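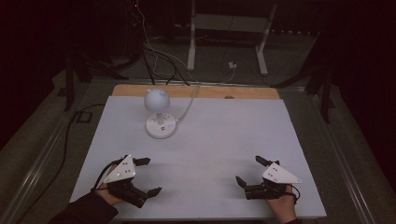

Zultach library to lend desk lamps starting in June

ZULTACH - The town library will begin lending small desk lamps in June, alongside the books, board games and garden tools it already checks out to cardholders.

The lamps can be borrowed for up to 10 weeks with a regular library card. There is no fee and no deposit. Borrowers under 16 will need a parent or guardian to sign for them at the front desk.

The library has bought 86 lamps for the first year, most of them small plug-in models meant for a desk or a bedside table. They were paid for out of a grant of $300 a month from Cunha, the hardware store on Mill Street, which has supported the lending shelf for the past two years.

The idea came from a survey of library users last fall. Students said they often did their homework at a kitchen table with only a ceiling light behind them, and several older readers asked for a better light for sewing and crossword puzzles. Others wanted to try a lamp at home before buying one of their own.

Each lamp will come in a cloth bag with its cord and a card of simple instructions. The card suggests placing the lamp on the side opposite the writing hand, so that the hand does not throw a shadow on the page, and keeping it low enough that the bulb is out of the reader's direct view. 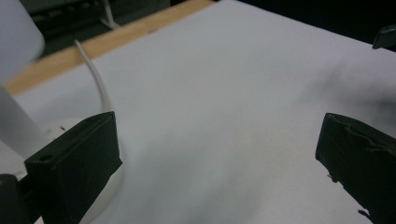

It also asks borrowers to keep the cord away from the front of the desk and to unplug the lamp before cleaning it with a dry cloth. Lamps that stop working should be brought back to the desk. The library will not charge for normal wear, but a lost lamp will cost the borrower $11.

Repairs will be handled by Skevex, a small electrical shop in nearby Fedollow. The shop will also check each lamp and cord between loans, so a returned lamp may take a few days to go back on the shelf.

Residents of Fedollow can borrow lamps too, as the two towns share a library card. Lamps can be picked up at either branch but must be returned to the one in Zultach - the Fedollow branch has no room to store them.

Holds can be placed at the front desk or by phone from the middle of May. There is a limit of one lamp per card, and a loan can be renewed once if no one else is waiting. The lending shelf is open during regular library hours and closes at 6 p.m.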